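Home Visits News Archive Contact

Sweeping lessons at Suvidside
19th October, by Ornella Mancuso

I had wanted to get inside the Suvidside workshop ever since Prulo began talking about its tidy-up project in September, and what a morning it was! Most of it went by at one table, where two arms are being taught to use a dustpan and brush.
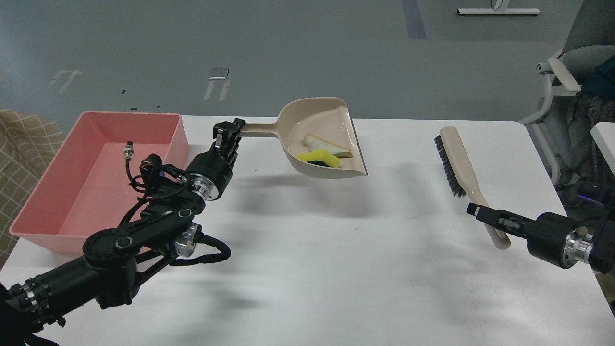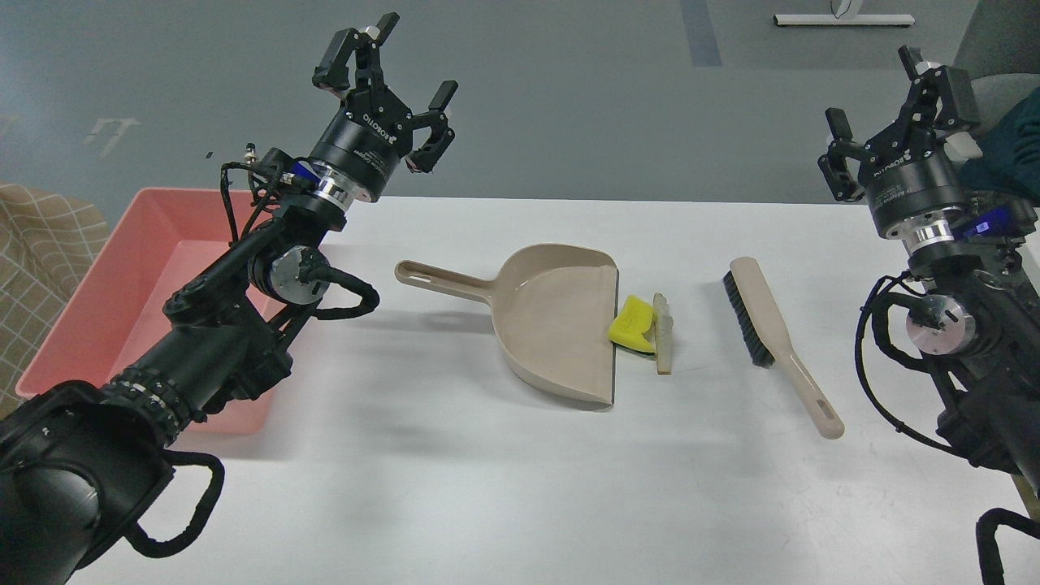
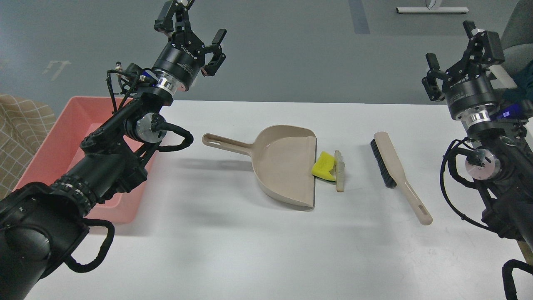

The sweeping table at Suvidside, with dustpan, brush and pink tub. Bread and sponge are in the pan in the first picture.

Every example is a person doing the job through the arms. The operator, a patient man called Hirvonen, moves a pair of handles and the arms copy him, while the cameras and joint positions are recorded together. One full go, from picking up the tools to tipping out the pan, is an episode. They need 1,000 for this task and had 794 when I arrived.

I got to try! My first attempt was thrown out (I chased the sponge right off the table), but the second one was kept, so somewhere in the set there is a slightly wobbly sweep by me. Clumsy ones are welcome as long as the job gets done, Hirvonen told me, and a recovery after a slip is worth having. Between episodes he changes the litter and shifts the tools a little so the model can't just memorize one layout.

Mitska, who checks the recordings, let me sit with her over coffee. She had 36 to get through before lunch and trims the dead time off each end. I could have watched for hours. Next up is wiping, and they've already said I can come back for it.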